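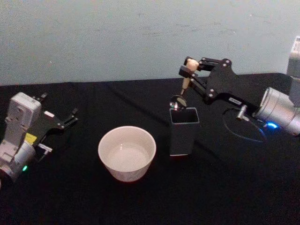 Two arms over a table with a black cloth

prulleck-lap-walk

Pledges, laps and payments from the Prulleck Lap Walk, a sponsored walk held every August around Drollance Pond to raise money for the Coltari Reading Fund. The fund buys books for school-age kids and pays for the bus that takes them to the library. People sign up, ask friends and family to sponsor them by the lap or with a flat amount, and then walk in circles for a good part of a Saturday-style day out, with lemonade. I love this event and I have wanted to get its records into decent shape for ages!

Last updated February 7, 2020.

What you get

There are roughly 1500 pledges in the main table, plus the laps each walker finished and the payments that came in afterward. Everything is plain CSV, UTF-8, comma separated, with a header row. You can open the lot in a spreadsheet and start poking around right away.

pledges.csv: one row per pledge. A sponsor who backed two walkers has two rows.
laps.csv: one row per walker per year, with the number of full laps.
payments.csv: one row per payment received. This is the messy one (see below).
walkers.csv: one row per walker code, with age band and whether they had walked before.
weather.txt: short notes on the day, typed up from the sign-in sheets. Read these first if you wonder why one year looks so thin.
tidy/: the scripts that built the CSV files from the raw sheets.

Columns in pledges.csv

The table has 10 columns.

pledge_id: a number, unique across all years.
year: the year of the walk.
walker: walker code, matches walkers.csv.
sponsor: sponsor code. Codes carry over from year to year when I was sure it was the same sponsor, and otherwise they don't.
type: lap or flat.
amount: dollars per lap if type is lap, total dollars if type is flat.
cap: the most the sponsor agreed to pay, in dollars. Blank means no cap was written down.
channel: paper, door, work or online. "Door" means the walker went around the neighborhood with a clipboard, and I am delighted by how well that still works.
relation: family, friend, neighbor, coworker, other, blank.
source: which raw sheet the row came from, so you can trace it.

How laps are counted

A lap is the full path around Drollance Pond, starting and ending at the boathouse. Walkers wear a punch card on a string and get a punch each time they pass the boathouse table. The card has room for 12 punches, and anyone who goes past that gets a second card stapled to the first. Staples fall out. If a walker's total is exactly one full card, treat it with a little suspicion, as it may be a low count. The column card_full in laps.csv is set to 1 for those rows.

Partial laps are never counted. Strollers count as their own walker only if the baby has sponsors, and a surprising number of babies do.

The path was rerouted once, when the footbridge on the north side was closed, and laps that year were shorter. The laps are left as punched. The field route in laps.csv says "bridge" or "no bridge", so please check it before comparing years. I didn't scale anything, partly because I don't have a measured length for the short loop that I trust.

Payments and why they don't match

If you multiply laps by amount and add the flat pledges, you get what was owed. If you add up payments.csv, you get what arrived. These are different numbers, and the gap is the most interesting thing in the whole data set, if you ask me.

Several things go into it. Some sponsors round up, and some round up by a lot. Some pay for a whole household on one check, which shows up as one payment against several pledges. Some pay early, before the walk, and then pay again after it because they forgot. A few never pay, which is fine. And cash handed over at the boathouse was written down as a single total for each hour until the walk moved to envelopes, so for the older years you can't tie cash to pledges at all.

The column match in payments.csv has one of these values:

one: matched to a single pledge
many: matched to several pledges, listed in pledge_ids with semicolons between them
none: could not be matched
cash: part of an hourly cash total

Please don't read unmatched as unpaid. I made that mistake in my first chart and it made everybody look terribly stingy.

Privacy

No names, street addresses, emails or phone numbers are in these files. Walker and sponsor codes were assigned at random and the key is not in the repo. Ages are in bands. Any pledge over a certain size has been trimmed to the top value for its year, so the one wonderful person who gave far more than everyone else can't be picked out. Groups with fewer than 10 people in an age band were folded into the next band up.

If you took part and would like your rows removed, write to the address in CONTACT.txt with the year you walked. You don't have to say why.

Running the scripts

You need Python 3 and nothing else.

python tidy/build.py raw/ out/

The raw sheets are not included for the reasons above, so this is mostly here for people who want to see what was done to the data. The small set in raw_sample/ is made-up rows with the same quirks as the real ones (smudged amounts, two walkers on one line, a date where the cap should be) and the scripts will run on it:

python tidy/build.py raw_sample/ out_sample/

krasniqi.py is the name matcher. It is called after the Krasniqi Bakery, which sponsors a whole crowd of walkers each year and appears on the paper sheets under more spellings than I would have thought possible. Once the matcher could handle the bakery, it could handle pretty much everyone. The bakery is fine with the name, and the cinnamon rolls at the finish are theirs.

Things people might try

Do walkers with lap pledges walk more than walkers with flat ones? I'd guess yes, but people who expect to walk a lot probably ask for lap pledges in the first place, so be careful what you claim.

Does a cap change anything? Most caps are so high that they never kick in.

How many sponsors come back? The carried-over codes will give you a lower bound, and I would really like to see somebody plot this one.

Does rain hurt the giving or only the walking? There aren't many wet years to go on. Still, the notes in weather.txt are good fun.

Known problems

The relation column is blank for almost all online pledges. The form didn't ask.

In the first year of the online form, a lap pledge entered without a decimal point was saved in cents. I fixed the ones I found by checking against payments. There may be more, so look out for any lap amount that seems wildly generous.

One box of paper sheets got damp in storage. Rows from it have source starting with W, and the amounts were read by two people separately. Where the two readings disagreed, amount is blank.

Team walkers are recorded under the team captain's code in some years and under their own in others. See team_notes in walkers.csv.

License and use

Free to use for anything, with credit to the Prulleck Lap Walk. If you make a chart, a class project or a poster out of it, please send it along! We pin them up at the boathouse on walk day, and people do stop and read them between laps.

Corrections are welcome as issues or by mail. Include the pledge_id if you can.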